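Getting Your Prints Ready to Hang (Without Crying Over Them)

I've been printing and framing my own photos at home for years now, mostly for our little photo club's spring show, and I've ruined enough good paper to have opinions. These are the things I wish I'd been doing from the start.

Let the prints rest

I know you want to get that print under glass right away! Give it a full day lying flat with a plain sheet of paper on top. I framed a big one straight out of the printer last April and it fogged the inside of the glass.

Check your resolution first

I send everything at 300 dpi. For the really large ones I've gone down to 200 and no visitor has ever stuck their nose close enough to complain.

Find a decent flat surface

I don't have a studio, so I do all of this in the kitchen. Wipe the counter, dry it, then wipe it again with a clean cloth (crumbs leave dents in soft paper, ask me how I know). Wash your hands too, or wear cotton gloves if you own them.
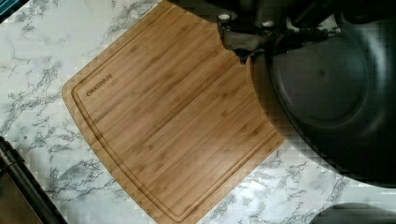 Cutting the mat

Use a new blade for every show. Put a scrap of mat board underneath, make one long steady pull, and go past the corner by a hair. My old Lidden cutter came with 5 spare blades and I'm down to the last one.

Hanging it up

Center the picture about 160 cm off the floor if the room is mostly for standing around in. Go lower over a couch. I put felt dots on the bottom corners so the frame doesn't skate sideways every time somebody shuts the door.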